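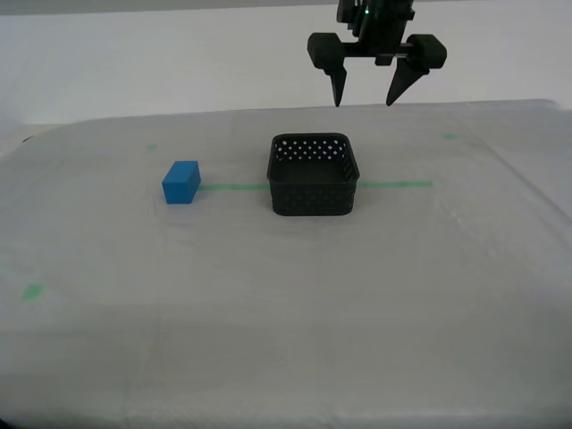

Two hours in a lab in June and I've come out with an opinion, which is more than I usually get from an open day. The opinion: they should all be this boring.

Let me back up. Romen opened its doors for an afternoon, sign-up sheet, name sticker, bad coffee. I went because I went to the one at Blöndal last year and hated it and wanted to know if it was me. Blöndal had music. A countdown. An arm that waved at the kids, then stacked cups, then waved again, and a man with a headset mic who never once stopped talking. Everybody clapped. I drove home knowing nothing I hadn't known at breakfast.

Romen had a block and a basket.

A small blue block, a black plastic basket with little holes in the sides, a table with a whitish cover on it and bits of green tape. The task: block goes in basket. You could explain it to a two year old, in fact a two year old would be insulted. And people were insulted. The guy next to me lasted one try, said "is that it" and went to look for the cookies.

Yes. That's it. That is the job, and I wish more people had stayed for it.

What you learn when you stand there long enough. First, it's slow. Nobody's video is this slow because everybody's video is sped up. Second, it misses. Not a lot, not while I was there, but it does, and the miss is so small and so dumb that you want to reach in and do it yourself. Fingers close a hair too early, block tips over, arm goes up with nothing. Then somebody puts the block back and off it goes again. No music. I found this gripping, sorry, I know.

Third thing, the tape. I'd taken it for decoration or leftover from some other job. A line of it runs between the block and the basket and there are more scraps here and there on the cover, and when I asked, the woman at the keyboard told me it's so they know where things were. So that tomorrow's try is the same try as today's. Green tape! All that money and the thing holding it together comes off a roll. I liked the place a lot more after that.

They had a goal for the afternoon written on a whiteboard, 200 tries, and when I left the tally next to it said 148. They didn't hide it. Nobody had rounded it up for the visitors either. Blöndal would have put up a screen with a rocket on it.

Now the part where I argue. There's a view, I hear it at work constantly, that the public gets bored and so you have to give them a show, otherwise the funding dries up, otherwise nobody's kid grows up wanting to be an engineer. I used to half buy this. I don't anymore. The show is why my brother in law thinks a robot will be doing his dishes by Christmas, and why he's going to be angry when it isn't. He's been promised things. By the waving arm, basically. Show him the block and the basket for an hour and he'd be better informed then any newspaper could make him. He'd also be asleep, fine, but informed.

And it cuts the other way too. People who are scared for there jobs get the same waving arm and go home more scared. There's a warehouse out at Ulcombe, 3000 people on the books, and the talk there is all about machines coming in the door any day now. Maybe they are. I can't say. But I'd want those folks to see how much work goes into one block before they decide how to feel. 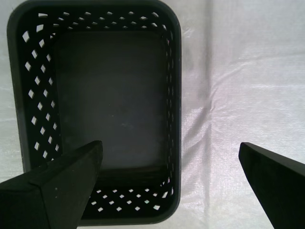

Ľubica Kováčik read a draft of this and thinks I'm being romantic about it. Her point was that a slow demo misleads people just as well as a fast one: you watch a machine fumble a block for an afternoon, you go home relaxed, and you've learned nothing about what the same machine does two years later with a thousand afternoons behind it. Boring can be a sales pitch too, she wrote, it just sells calm.

OK. That stung a bit and I don't have a full answer. She's right that one afternoon doesn't show you the slope. I'd still take it. If what you see is real you can at least come back next June and look again, same basket, same tape, and see what's changed. With the cups and the music there's nothing to compare, it was perfect last year and it'll be perfect next year.

So my ask, for Romen and for Deno, who I hear are planning one of their own in the fall: keep the whiteboard. Leave the misses in. Run it at normal speed and put some chairs out, my feet were killing me by four. And better coffee please.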